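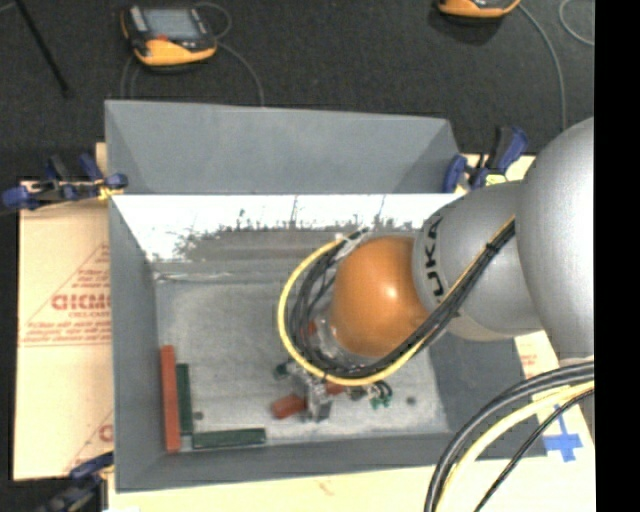

Kokora Workshop, Cell Notebook
Bin-picking cell, bar stock station
Entry of 15 Nov 2020

Purpose of entry: scheduled service of the wrist dress pack and gripper on the KUKA arm, re-seating of the metal bin, and return of the cell to supervised running. The previous service is recorded at the front of this volume. Readers who need only the current settings should go to the section headed State of the cell at close.

Condition on arrival

The cell had been left powered, in manual mode, with the arm parked at the home pose. The log on the controller showed two stops since the last entry, both on the gripper-closed signal. Neither had been written up in this notebook. Users are reminded that a stop is to be entered on the day it occurs, with the program line number, even when the cell restarts normally.

The bin had moved. The amount was small, but the reference touch at the left rear corner missed by 3 mm, and the touch on the front wall was late by a lesser amount. The clamps were tight when tested by hand. The likely cause is the sheet material underneath. It compresses where a clamp bears on it, and a clamp that was tight in the morning is less so after a long run. The same remark was made in this notebook last December by the Columico team, and the advice given then (check the clamps before each session) has not been followed consistently.

Dress pack

The black bundle and the yellow cable were inspected along their full length from the wrist back to the base. Outer jackets are sound. There is light polishing on the outside of the yellow loop, on the side that faces the left wall of the bin when the gripper is low. No conductor is exposed and the cable was left in service.

The tie at the upper end of the bundle was cut off and replaced. The old one had been pulled hard enough to mark the cables beneath it. The new one is snug and can be turned with two fingers. Please do not tighten it further.

The wrap near the top of the loop was opened, cleaned and closed again in the same place. Its position matters. When it was set lower, during the first week of operation, the loop stood out too far and touched the bin wall on the left-hand picks. When it was set higher, the cables pulled tight at the end of joint travel and the gripper signal dropped out. The present position is a compromise and has been marked on the bundle with paint pen.

Rotation of the last joint was exercised slowly through the working range, in both directions, with the cover off the teach speed limit key and the override at 3 percent. The loop opens and closes freely. At one end of travel it still comes close to the wrist, and the software limit on that joint was therefore left where it was. The request from Plesurberg to widen it is declined for the present. It can be considered again when a longer yellow cable has been fitted.

Gripper

The gripper was removed, wiped down and refitted. Mounting screws were taken out one at a time, cleaned of old thread compound, and replaced with fresh compound. All were brought up evenly in a cross pattern and marked.

The fingertips were checked against the spare pair in the drawer. Wear is even on both. They can serve until the next scheduled service.

The gripper-closed stops were traced to the signal lead. The connector had backed out by part of a turn, and the fault could be produced at will by pushing the lead sideways near the fitting. The connector was cleaned, seated and locked. The lead was then given a small amount of slack so that it no longer takes the load when the wrist turns. After this the fault could not be produced by hand.

The thin air lines were checked with leak spray at each fitting. One fitting showed fine bubbles. It was taken apart, the hose end was trimmed square, and the joint was made again. No bubbles on the second check. The supply was then shut off at the valve and the gauge watched for 30 minutes without a visible drop.

Bin and clamps

The bin was emptied, lifted out and turned over. The underside carries some grit, which was brushed off. The inside floor was wiped with a dry cloth only. Solvent is not to be used on it. The scuffs on the floor and walls are old, do no harm to the picks, and should not be polished out; a shinier floor would make the glare on the back wall worse, and the camera has enough difficulty with it already.

The cardboard and the cream sheet were put back under the bin as before. A rigid plate has been requested from Lenz to take their place. Until it arrives, the sheets stay. The blue tape cross on the sheet to the right is the reference for hand placement of the bin and must not be peeled up, covered or written on. If it lifts at an end, press it down and make a note here.

The clamps were refitted in this order: upper left, upper right, lower left. Each was closed until the pad met the bin, then the bin was pushed gently against the corner reference, then each clamp was brought to its final grip. Handles are to point away from the path of the arm. The upper right clamp needs particular care in this respect, as the arm passes in front of it on every approach from the right.

Controllers

Both orange and black handhelds were left on the floor behind the bin with their cables clear of it. The cables should lie in loose curves. A cable that runs straight to the bin has been caught at least once under a clamp, and the pull was enough to shift the bin. Whoever moves a handheld during a session is asked to look at the cable afterward.

The screens were cleaned. The enabling switches were tested in all positions on both units and the emergency stops were pressed and released in turn. All responded correctly.

Reference and calibration

With the bin clamped, the corner touches were repeated and the bin frame was taught again. The new values were saved under the existing name, and the old values were copied to the archive folder with the date added. The residual on the check points was within the limit given on the cell sheet.

The tool frame was checked against the slanted rod and found to be good. No change was made.

Trial picks

Red and dark green bars were used for the trial, as in earlier service runs, so that results can be compared. Picks were made at reduced speed with one person at the stop button throughout.

A total of 49 picks were attempted. All but 3 were completed on the first approach. The failures were all on bars lying close against a wall, where the fingertip has little room to get down beside the part. Two were on a green bar along the front wall and one was on the long red bar against the left wall. In each case the program backed off correctly and no contact with the bin was recorded. This is the known weakness of the present fingertips. It is not a service fault and was not pursued further.

Short red blocks were picked without trouble at every angle tried. The green bars are harder for the camera in the darker band near the front wall, and the detection score fell there, though not below the threshold. The exposure setting was raised one step, tried, and put back. The gain at the front was lost again in the glare at the back.

The gripper-closed signal did not drop during the trial.

State of the cell at close

Arm at home pose, brakes on, manual mode, key removed.
Speed override limited to 30 percent until the next entry confirms a full session without a stop.
Last joint software limit unchanged.
Bin frame: new values in use.
Tool frame: unchanged.
Exposure: unchanged.
Air supply off at the wall valve.
Gripper cycle counter reset to zero. Next gripper service due at 2,000 cycles or in December, whichever comes first.

Outstanding items

Longer yellow cable: to be ordered. Length to be measured with the wrist at both ends of travel before the order is placed.
Rigid plate for beneath the bin: with Lenz, no delivery date received.
Narrower fingertips: a drawing exists in the Columico folder. It should be checked against the present bracket before any are made.
Cover or matte film for the back wall of the bin: to be discussed. A sample taped inside may be tried, provided it is thin enough to leave the corner reference undisturbed.
Spare tie and wrap stock is low. Two of each remain in the cell drawer.

Addition, same day, after the evening session

One further run was made with the override at its limit. No stops. The clamps were tested by hand at the end and the upper left one accepted a slight further turn. Corner touches repeated and found good. The bin frame was not taught again.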